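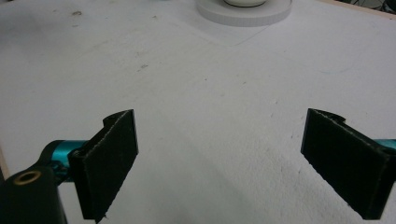

Yevdokiia Vasylenko pide que se diga desde el principio: el fallo no hirió a ninguna persona, pero pudo haber pellizcado una mano, y por eso se hace público.

Rarnance retira de uso las pinzas manuales de la serie Harureck por un cierre involuntario de los dedos

2 de agosto de 2026 – Rarnance comunica la suspensión temporal de las pinzas manuales Harureck, empleadas en la grabación de tareas de manipulación sobre mesa. La medida afecta a 500 unidades, entregadas a partir de mayo.

El problema se detectó durante una revisión de los registros de trabajo. De las 3.821 grabaciones examinadas, nueve muestran un cierre de los dedos sin que el operador hubiera accionado el gatillo. En todas ellas la pinza estaba abierta y vacía, a poca altura sobre la mesa. Los dedos se cerraron de golpe y volvieron a abrirse al soltar la empuñadura.

El análisis, realizado con el taller Polishchuk, atribuye el fallo al muelle de retorno del gatillo. Una partida de muelles salió con menos tensión de la especificada y, tras varias horas de uso, el mecanismo puede quedar a medio recorrido. Una sacudida leve basta entonces para liberarlo.

Se revisó también el recubrimiento de los dedos. El desgaste de los bordes es habitual en estas piezas y no guarda relación con el cierre involuntario, aunque Rarnance recomienda cambiar las almohadillas cuando empiecen a soltar fibras. 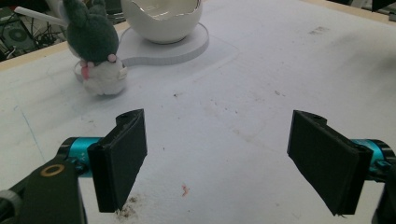
Pinza manual abierta sobre la mesa de trabajo, con un peluche y un cuenco blanco al fondo.

Los centros que dispongan de pinzas afectadas deben dejar de utilizarlas de inmediato. No se debe desmontar el gatillo ni sustituir el muelle por otro de distinta procedencia. Mientras la pinza siga en el puesto – también apagada – conviene mantener las manos fuera del espacio entre los dedos.

El muelle nuevo lo suministra Flurkance y se montará sin coste en el taller Polishchuk. Cada pinza reparada llevará un punto de pintura en la base de la empuñadura y pasará una prueba de accionamiento antes de su devolución. Las unidades se recogerán por orden de solicitud.

Los datos grabados hasta la fecha siguen siendo válidos, salvo las nueve grabaciones citadas, que se han apartado del conjunto. Rarnance enviará a cada centro la lista de números de serie y el formulario de recogida.

Las consultas pueden dirigirse al servicio técnico de Rarnance, indicando el número de serie y las horas de uso de la pinza.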